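Setting up and refilling a paper cup station with a wire holder

Last updated August 13, 2023

Applies to: hot drink points at Gastbridge and Hesgate, and any meeting room where cups are kept on the table. It covers open wire holders only. The wall-mounted tube dispensers at Hesgate load from the bottom and have their own page.

What you need

One wire cup holder
One or more sealed sleeves of paper cups, all the same size and make
A clean, dry cloth
Food-safe surface cleaner
Scissors
A lidded bin or drawer for part-used sleeves

Choosing the holder

A wire holder has two dimensions that matter: the inside width between the uprights and the height of the uprights. The width has to clear the rim of the cup, which is the widest part. Measure the rim of the cup you intend to use, across the outside of the rolled edge, and compare it with the narrowest gap between opposite uprights. A gap 5 mm wider than the rim is enough. With less than that the rims catch on the wire and people pull the whole holder up with the cup. With much more, the stack leans and stays leaning.

Check the width at more than one level. Wire holders are bent by hand in use, usually inward at the top of one loop, and a holder that measures correctly at the base can still pinch halfway up. Bend it back with your thumbs from the inside. Do not use pliers on coated wire; the coating cracks, and flakes end up in the cups.

Height is a matter of how many cups you want out at a time. The uprights do not need to reach the top of the stack. They need to hold enough of the lower part that the rest stands straight when someone takes a cup with one hand.

Choosing the table

Use a table that stands level and does not rock. Put the holder in its intended position with no cups in it and press down on opposite sides of the base in turn. If the base rocks, either the table is not flat at that point or the base is bent. Turn the holder a quarter turn and repeat. If the rocking moves with the holder, the base is at fault.

Keep the holder away from:

Table edges, by at least the width of a hand
Kettles and urns, where steam softens the rims
Cable holes and flaps in the tabletop
The side of the table people walk past

Do not fix the holder to the table. It has to be lifted for cleaning.

Preparing the surface

Spray the cleaner on the cloth and not on the table. Wipe the area, then wipe the base of the holder and the inside faces of the uprights. Let both dry fully before loading. Moisture caught under the bottom cup wicks into the paperboard, and the cup sticks to whatever is next to it. At Hesgate this was the cause of most of the cups thrown away from the kitchen on the upper floor.

Opening the sleeve

Cut the sleeve straight across at one end. Do not tear it along its length. A sleeve opened at the end works as a guide during loading, and it also protects whatever is left over.

Wash and dry your hands first. Hold the cups through the plastic. If you have to touch a cup directly, touch the outside of the wall, below the rim.

Loading

1. Stand the holder in position.
2. Decide which way up the cups will go (see below) and use the same direction for the whole stack.
3. Lower the open end of the sleeve between the uprights until the first cup touches the base.
4. Hold the cups lightly through the plastic with one hand and draw the sleeve upward with the other.
5. Stop when the uprights are filled and the stack stands as high as you want it. Pinch the sleeve above that point and lift it away with the remaining cups inside.
6. Close the cut end with a fold and a clip, and put it in the bin or drawer.

If the cups hang up partway down, do not push from the top. Lift the column slightly, turn it, and let it down again. Pushing wedges the cups together, and wedged cups come out in twos and threes for the rest of the day.

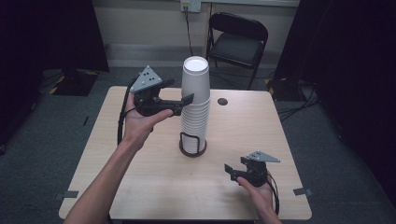

Stack height is the setting most people get wrong. The part of the column inside the wire cannot go anywhere, so the part to judge is the length standing free above the loops. With a holder of the kind used on the wood-grain table, where a round base ring and looped uprights cage only the lower portion of a tall white stack, the cups higher up are held straight by nesting alone. Look at the rims from the side. They should read as a run of parallel horizontal lines with even gaps. A wide gap means a cup is not seated; a gap that is wider on one side means it went in at an angle, and everything above it will lean the same way. Take the column off down to that point, reseat the cup and put the rest back.

As a working limit, load no more than 20 cups above the top of the wire for the standard size, and fewer for anything larger. This assumes a room where people are seated for most of the time. In a corridor or next to a door, load only to the top of the uprights.

Which way up

Either direction works mechanically. Cups with the mouth down keep dust out, and people pick them up by the base and the wall, so fingers stay away from the drinking edge. Cups with the mouth up are easier to separate, but the top one is exposed and people tend to grip the rim. For stations that stand overnight, load mouth down. For a short meeting where the cups go out and come back the same morning, either is acceptable. Never change direction partway up a column.

Separating stuck cups

Hold the column still at the level of the wire, grip the wall of the end cup, and twist before pulling. If two come away together, roll them gently between your palms. Do not blow into them and do not knock them on the table. A cup with a creased rim will leak at the crease when tilted, so discard it.

Refilling

Add new cups under the old ones where the holder allows it. In practice this means lifting out what remains, loading the fresh cups, and placing the older cups back on top. It takes a minute and keeps the same few cups from sitting at the bottom for weeks.

Do not mix makes. The Anedia cups and the Hirvonen cups are sold as the same volume and look alike from a distance, but the wall taper differs. An Anedia cup inside a Hirvonen cup drops too far and jams. If a delivery contains both, finish one make before opening the other, and label the part-used sleeve.

How many to keep

Gastbridge went through 274 cups in the week we kept a tally, from one station, with no events booked. On that basis a case of 600 covers two ordinary weeks with some left for visitors. Hesgate uses fewer and shares a case between floors. Both sites should hold one unopened case in addition to the open one before the September training sessions start.

Store cases off the floor, on their side only if the sleeves are full. Part-used sleeves stored on their side let the cups slide apart, and the rims deform where they rest on the wall of the case.

Cleaning the holder

Once a week, remove the cups, wash the holder in warm water with dish soap, rinse, and dry it with a cloth, including the underside of the base ring. Look at the points where the uprights meet the ring. Rust shows there first, as brown staining on the cloth - harder to notice if the holder itself is a dark color, so check the cloth and not the wire. Replace the holder if staining comes back the following week.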